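Xinyi Xiong had packed orders by hand for years before Kiver changed what she did all day. She still works at the same firm, but now she spends her shifts with a hand-held gripper, picking up packets and bottles so that the machines on the packing line can learn from it.

"I thought it would be easy," she says. "You pick a thing up, you put it down. I did 200 on my first day and my wrist knew about it."

The programme began in August with 4 people from the packing floor. The target is 2000 recorded picks for each kind of product – shiny packets take longest, she says, and she has learned to slow down for them. 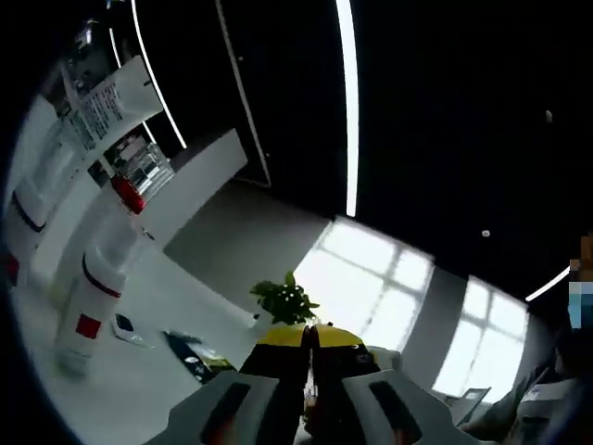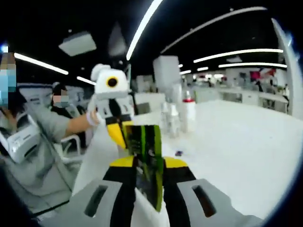
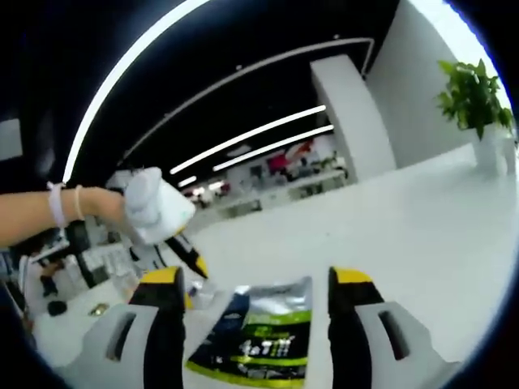 Zawadzka is less sure about all this, and says that packers who teach a machine their own job ought to have it in writing what they will be doing afterwards.

Xiong doesn't argue with that. Her contract was changed to include the new work, and her pay went up a little. "I asked what happens when the recording is finished," she says. "They told me there would be checking to do, and faults to sort out. I'd like to see the rota."

She misses the talk on the old line. Recording is quieter, and people concentrate more. Her back is better, though, and she no longer does late shifts. She has asked to be trained on the fault desk next.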